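Bench notes, 6 March 2018
Warkico towers, the first one opened up
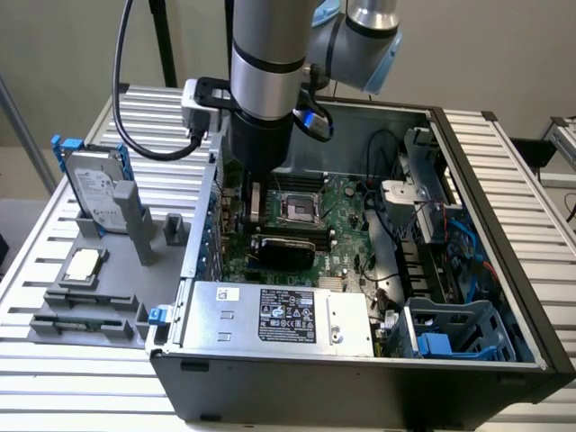

Where things stand

The tower is on its side on the slatted bench with the cover off, which is so much kinder on the back than working with it upright, and I wish I had cleared the space for it in January. The processor socket is empty with its silver frame still in place, and the memory slots sit in two groups, one above the socket and one below. Power supply still in. The hard drive is in its blue caddy, standing up in the grey tray to the left of the case, and I would be very glad if it could live there and not wander off to the windowsill like the last one!

Cables

A bit of a tangle, I'm afraid. The black wires loop across the board towards the right, and there are blue SATA cables and a thin red wire up near the metal drive bracket. Please draw how they run before pulling anything (a pencil sketch is plenty, mine are dreadful and they still help).

Blue means it moves

Worth remembering on these cases: try the blue bits first. There is a latch at the edge beside the power supply and a release tab on the grey drive cage in the corner. I spent a good 40 minutes on the Lilludholm machine hunting for screws before I thought of trying the tab.

Still to do

Copy the power supply label into the book before it comes out.
Ask Wouters whether they want the drive cages back or only the drives.
Order more small bags from Brondero, the box of 200 is nearly gone.
Find the lid for shelf 17.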